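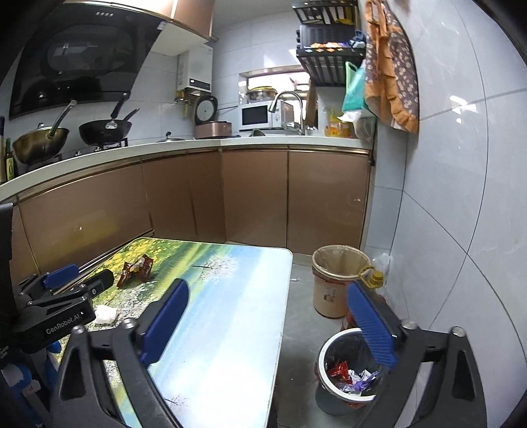
Unser niedriger Küchentisch mit den gelben Blumen, kurz vor dem Abräumen.

Seit wir in Grurnesau wohnen, hat sich bei uns ein kleines Abendritual eingebürgert, und weil mich Elsie in ihrer letzten Mail gefragt hat, wie wir das in so einer winzigen Küche eigentlich machen, schreibe ich es jetzt einmal auf. (Liebe Elsie, es wird länger, als du wolltest. Hol dir einen Tee!)

Angefangen hat alles mit dem Tisch. Als wir eingezogen sind, hatten wir noch keinen, und Arben Vasić, unser Nachbar aus dem Stockwerk darunter, wollte seinen gerade loswerden. Er hat ihn mit mir die Treppe hochgetragen, mit zwei Pausen und viel Gelächter, und dann stand er da: niedrig, mit runden Ecken und einer Landschaft auf der Platte, über die ich im Laden vermutlich gelächelt hätte. Gelbe Blumen und viel Grün in der einen Ecke, ein kahler Baum mit blassen Blüten, und der Rest verliert sich in hellem Blau und Weiß. Inzwischen würde ich ihn nicht mehr hergeben. Wenn draußen wochenlang alles grau ist, sitze ich morgens mit meinem Kaffee vor diesen Blumen und bilde mir ein, es sei März.

Schön ist er also, praktisch nur so halb. Die Platte glänzt, und sobald Licht darauf fällt, sieht man entweder jeden Fingerabdruck oder vor lauter Spiegelung gar nichts mehr. Außerdem ist das Muster an manchen Stellen so bunt, dass man Sachen darauf glatt übersieht. Eine zusammengeknüllte Snackverpackung in Dunkelrot und Braun fällt mitten in den Blumen weniger auf, als man glauben möchte, und ein Taschentuch auf dem hellen Teil kann dort eine ganze Weile überleben. Bei uns sammelt sich auf diesem Tisch sowieso alles, was man auf dem Weg durch die Küche in der Hand hat: Kassenzettel, Verpackungen, Gummibänder, einmal eine einzelne Socke, zu der wir bis heute die zweite suchen.

Also wird abends abgeräumt. Tane übernimmt den Tisch, ich den Boden, so haben wir es vor Jahren schon in Dullthorpe gehalten, nur dass wir dort eine Küche hatten, in der man sich umdrehen konnte. Erst kommt alles weg, was Müll ist, dann das, was einen Platz hat, und ganz zum Schluss die Dinge, über die man verhandeln muss. Für die Verhandlungssachen gibt es eine Schublade, und über diese Schublade möchte ich heute nicht sprechen.

Sehr geholfen hat uns der hohe beige Eimer an der Wand. Den hat mir Shona Tomoana aufgeschwatzt, als sie im Frühjahr zu Besuch war und zusehen musste, wie ich mit tropfenden Teebeuteln auf der flachen Hand durch die Küche lief. Er bekommt eine durchsichtige Tüte, damit man sieht, wann er voll ist, und die Tüte muss ordentlich über den Rand gezogen werden, sonst rutscht sie beim ersten schwereren Stück nach unten und man angelt. Der andere Mülleimer steht nicht weit davon. Eine Zeit lang habe ich versucht, die beiden streng nach Inhalt zu trennen, mit Zettel am Küchenschrank und allem Drum und Dran. Den Zettel gibt es noch. Gelesen wird er vor allem von Gästen.

Neben dem Eimer wohnt übrigens die Flasche mit dem gelben Deckel und dem gelben Griff. Ich hatte sie lange ganz oben im Schrank, wo sie natürlich niemand holen wollte, ich am allerwenigsten. Dort unten an der Wand steht sie ein bisschen im Weg, aber ich habe sie gleich zur Hand.

Und dann der Boden. Graue Fliesen, von denen unsere Vermieterin beim Einzug sagte, darauf sehe man keinen Schmutz. Das stimmt genau so lange, bis etwas Weißes herunterfällt! Ein einziger kleiner Schnipsel neben dem Tisch, und die ganze Küche wirkt, als hätte hier jemand gebastelt. Ich kehre immer von der Tischseite zur Wand hin und schiebe den Eimer dabei ein Stück vor, denn dahinter sammelt sich alles. Marama Rakena, bei der ich früher zur Untermiete wohnte, machte es andersherum und war felsenfest davon überzeugt. Ich habe es ihr zuliebe eine Woche lang probiert und bin reumütig zurückgekehrt.

Zum Schluss noch die Platte: ein feuchtes Tuch, dann ein trockenes, immer in langen Bahnen, mit einem Tropfen Spülmittel und mehr nicht. Von dem Möbelspray, das wir einmal hatten, blieben Schlieren quer über den ganzen Himmel. Alles zusammen dauert bei uns 11 Minuten, Tane hat tatsächlich einmal die Uhr mitlaufen lassen. An faulen Abenden schaffen wir es auch in fünf, dann bleibt der Boden eben bis zum nächsten Tag, wie er ist.

Elsie, wenn du das nächste Mal kommst, darfst du die Schublade sortieren. Das Gästebett ist bezogen, und Kuchen gibt es auch.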